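Speaker notes: Special teams on a short practice week
Fall coaching clinic, afternoon block
Angus Carnegie
15 October 2020

Slides are numbered in the handout. If the clicker doesn't work, ask someone near the laptop to move things along.

Slide 1. Title

Say hello, say where I coach. Eleven seasons as an assistant at Kpodo, the last six with special teams. Before that I coached running backs at Sevetti and got punt coverage because the man who had it left in August.

The talk is for staffs with one special teams coach or half of one. If you have three analysts and an indoor field, you will hear some things you already do.

Slide 2. What changed this fall

We lost most of the summer. First full practice was in September. We had 12 practices before the opener, and the head coach gave me ten minutes in each. I used to have twenty.

Ask for hands: who had fewer than ten full practices before game one? Wait for the hands. Last time I rushed this.

Point to make: I had to pick what to drop. The rest of the talk is what I dropped and what I kept.

Slide 3. What the plays are

Over the last three seasons we had 457 punt and kickoff plays on film, both sides of the ball, returns and coverage together. I graded all of them over the winter. Two grades per play: did we line up right, and did the first two men down the field do their job.

Lined up wrong on 161 of them. Let that number sit. More than a third. Most of those were substitution problems — a starter was hurt or winded and the backup didn't know he was in.

I had always put practice time into technique. Blocks, leverage, lane discipline. The film said the first problem was getting the right eleven on the field.

Slide 4. The substitution drill

Walk through it slowly, this is the part people write down.

Whole punt team on the sideline, backups mixed in behind them. Coach calls out a starter's number as hurt. Whistle. The unit has to get on the field, lined up, with the backup in the right spot, before I count to ten. No snap. Then everybody off and do it again with a different number.

You can get six or seven reps in four minutes. We do it at the start of the period, before anyone is tired, and once a week we do it at the end when they are.

Things that go wrong:
Two backups run on for the same spot. Usually left guard and left wing. Fix it with a card, see slide 6.
The personal protector forgets to count. He counts out loud now, every rep, and points.
The long snapper's backup is also a starter somewhere else. Plan for that in August.

Slide 5. What I dropped

Fake field goals. We had three, now we have one.
The middle wedge look on kickoff return.
Live kickoff coverage during the week. We do it once before the opener and then only in games. We jog the lanes and stop at the 30.
Directional punting to both sides. Our punter goes right. He is good at going right.

Somebody will ask about onside recovery. We kept it. Five minutes, the practice before the game, helmets only.

Slide 6. The card

Hold up the card. Index card, one per player, every special teams spot he backs up, in order. It goes in the locker. The student managers check them before the team meeting.

I change the cards after the injury report and at no other time. When I changed them more often the players stopped reading them.

Slide 7. Punt protection rules

Keep this to three minutes. It's in the handout and it isn't new.

Inside foot stays down. Eyes on the inside gap first. Nobody releases until the man outside you has shown. The guards were releasing early against Nanorura two years ago and we had one blocked for a touchdown. Show the clip twice, first at full speed, then stopped at the left guard's second step.

If the clip doesn't load, describe it and move on.

Slide 8. Kickers and punters

These players get left alone too much. Ours kick on the far field and come over when called. This year each one has a written plan for the week with a hard limit on balls.

Kicker: 40 balls on the heavy day, 25 the next, ten the day before the game. Punter is a little lower. Some 400 kicks went into the kicker's leg during the first two weeks of camp in 2018 and he had a sore hip until midseason. That was my fault, and it is why there is a limit.

The snapper, holder and kicker work together every day, even if it is only five minutes. Same holder. Our holder is the backup quarterback, and he misses some meeting time for it. Clear that with the quarterbacks coach early.

Slide 9. Film with players

Short. Eight plays at most. Four good ones, four bad ones, and I tell them which before it starts.

I send the clips out the night before. Return men get their own set: the other punter's hang time, where his ball tends to go, and how fast the gunners get off the line.

We used to do a weekly test on paper. I dropped it this fall and I miss it. It will be back next year if we get our meeting room back.
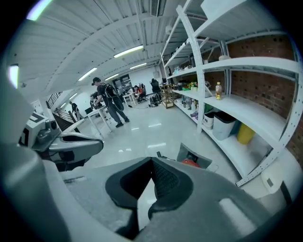
Reading time: 6 minutes

Slide 10. The Kutport game

Second game, fourth quarter, we are up four. Our right tackle on the punt team goes down on third down. Backup is a freshman who had never played a snap. He was on the field and set with nine seconds on the play clock. Nothing special happened on the play. Fair catch at the 22.

Show the sideline angle. Stop it when he looks at the personal protector and gets the point. That is the drill from slide 4.

Be fair about it. The week after, we had ten men on the field for a kickoff return and had to burn a timeout. Say so.

Slide 11. Numbers so far

Four games is a small sample, so don't oversell it. Wrong alignment on three plays. One of those was me, I sent in the wrong call. No blocked kicks either way. Our return average is down by almost two yards, and I think that comes from cutting the wedge look. I can live with it for now. The head coach asks about it every week.

Slide 12. If you only have ten minutes

Leave this up during questions.

Four minutes: substitution drill.
Three minutes: whichever unit graded worst in the last game.
Two minutes: one situation, called out cold. Safety kick, punt from the end zone, hands team.
One minute: water, and tell them what tomorrow's unit is.

Questions

Likely ones, with short answers:

Do starters play on special teams? Yes, up to two units each. The head coach signs off on a third.

How do you grade effort? I don't give it a separate grade. If the first two men do their job, the effort is usually fine.

What about the shield punt? We use it. The drill works the same with a spread or pro look, only the card changes.

Will you share the cards? The blank one is on the last page of the handout. I won't send out ours during the season.

Stop on time. The defensive line group has the room next and they need to move the chairs.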